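Leave the Stairs Alone

The old library at Addale is to have its middle taken out. The architects, Savolainen, have proposed a "learning stair" where the reference room is now, a broad cascade of timber steps on which people will sit with laptops and, according to the drawings, laugh. Every figure in the drawings is laughing. One has a balloon.

I have sat on learning stairs. There is one at the Kimside civic centre, three years old, and I gave it a fair go last December. My back had nothing to lean on, my coffee had nowhere to stand, and every few minutes someone who wanted to use the stairs as stairs apologised their way past my ear. I lasted 40 minutes, then went and found a chair.
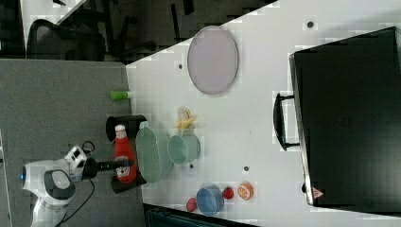

The reference room, by contrast, has tables. They are ugly and heavy, and the varnish has gone the colour of strong tea, but you can put a book on one and it stays there. The windows face south, so the light is dull and even all day, and you can read until closing without moving your seat. Whoever designed it in the first place seems to have asked what people would be doing in there.

I'm told the room is "underactivated". It seats 900 fewer people than the new stair would hold for "events", a word that does a lot of work in the design report and is never once introduced to an actual event. When I asked at the information evening what these might be, I was offered a film night.

None of this is an argument against fixing the place up. The lift sulks, the roof over the children's section leaks, and the toilets were last thought about when people smoked in them. I would cheerfully see the whole budget go on those three things – and if there is a bit left over, buy some lamps.

Comments on the plans close on 25 June 2026. The form is at the front desk, and you can fill it in at one of the tables.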